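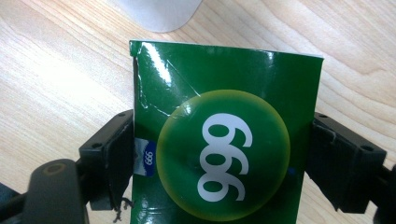 The Slanina hand gripper closed on a glossy green box. Black fingers, one each side.

Slanina finger set, replacement pair
£31 the pair, left and right, screws included
In stock at Dirnmont

I get asked for these more than anything else on the site, so I've finally given them a proper page. They're the fingers for the Slanina hand-held gripper, the one with the wrist camera looking down between the jaws. If yours came from us or from Fillwood it will be the same fitting. The older Cumar tool looks very similar but the screw spacing is different and these won't go on it (I've tried, and I have the chewed-up finger to prove it).

You get one left finger, one right finger and 4 screws. You'll need a 2 mm hex key, a soft brush and something to catch the screws in. I use a jam jar lid. Allow 20 minutes the first time, less once you've got the knack.

When do you need new ones? Well, fingers scuff! Everybody's do, and pale marks along the edges are nothing to fret over if the gripping faces are still flat. I'd start thinking about a new pair if you find a crack you can catch with a fingernail, or if a box that used to sit square starts creeping round when you tip the tool. Do change both together. A fresh finger opposite a tired one will pull everything you pick up over to one side and you'll spend the afternoon blaming the calibration.

Fitting them goes like this. Switch off and unplug. Open the jaws by hand as far as they'll go and brush out any fluff or threads from the base of the fingers – you'd be amazed what collects down there. Undo the outer screw first, then the inner one, and the finger slides off towards you. Slide the new one on, nip both screws up so that it just stays put, and do the other side. Don't tighten anything fully yet.

Now close the jaws gently on something with flat, parallel sides. A small cardboard box is ideal and I've used the same sort for years, because card gives a little and shows you straight away if one finger is digging in. Look at it through the wrist camera as well as from the side. Both fingers should meet the box at the same moment.
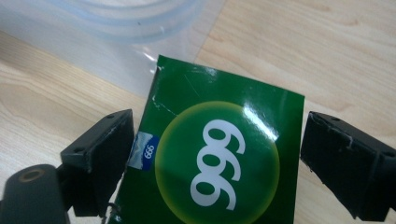 If one gets there early, back its screws off half a turn, let it settle against the box and nip it up again. Then tighten all the screws properly, a bit at a time, going from side to side. Finger tight with the short end of the key is plenty. Please don't use a power driver on these.

Last job is the wiring. Open and close the jaws a few times, slowly, and watch that nothing gets pinched at the base of either finger. Matvii Savchuk, who builds the tools at our bench, likes to run the jaws with the tool upside down too, and I've picked up the habit from him – it does show up a loose wire.

I check the screws again after the first day's use and then once a month. No glue on the threads, please, or you'll be swearing at me next time.

Spare screws are sold separately, and postage is worked out at the checkout. Orders in before noon go out the same day.

Page last updated December 14, 2018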